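Ticket: Retirement projection doesn't match my statement
Product: Porus Planner (web)
Opened by: Kenneth Swanson
Status: Open, with Calculations team
Date opened: November 2024

Customer
The planner says I will have enough to retire at 62. Last week it said 66. I didn't change my salary, my contributions or my spending. The only thing I did was link my old Moncrieff account, and that one has been sitting there since I left the job. I don't believe a forgotten account buys me four years.

Support
Thank you for getting in touch. Linked accounts can improve your projection. Please log out, clear your browser cache and log back in.

Customer
Done, same answer. I didn't expect a browser to change my retirement age, but I did it so we can cross it off.
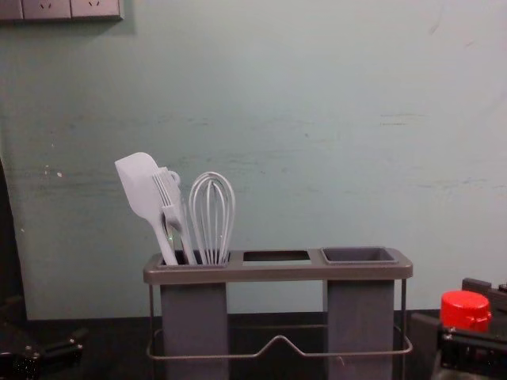

I also went through the inputs page line by line. Monthly contribution shows as $500 under Zomeck, which is correct. It shows again as $500 under Moncrieff, which is wrong. Nothing has gone into Moncrieff since April, when I changed employers. My guess is the planner carries on the last regular payment it finds and never checks whether it stopped.

Support
The planner uses your contribution history to estimate future saving. You can edit any estimate by selecting the pencil next to it. Would you like us to close this ticket?

Customer
No. I set the Moncrieff contribution to zero and saved it. The age went back to 66. Then the accounts synced overnight and the $500 came back, along with the 62. So the edit works until the next sync, and I wouldn't call that editable.

Steps, if somebody wants to repeat it:
1. Link an account that no longer gets payments.
2. Set its contribution to zero and save.
3. Press Refresh Accounts.
4. Open Inputs again.
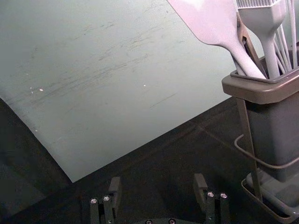
One more thing while I'm in there. The fee on the Moncrieff fund is blank, and the planner seems to read blank as free. The statement shows a fee of 0.46 percent. Small, but over 16 years it adds up, and it leans the same way as the other mistake - toward telling me I'm doing great.

Support (second line)
Hi Kenneth, we repeated your steps on a test account and got the same result. The sync overwrites manual edits on linked accounts. The fee comes from our data supplier, Odo, and we have asked them about the missing value. As a workaround, unlink Moncrieff and add it as a manual account. Manual accounts do not sync.

Customer
Unlinked and re-added by hand, with the fee typed in. It says 66 and has stayed there through two syncs. Fine for now, but I'd like the ticket left open until the sync is fixed. Also, does the planner warn people when a linked account changes their date? I only noticed because I had the old number on paper.

Support (second line)
There is no warning at present. I have added that to the report as a separate request. Ticket stays open.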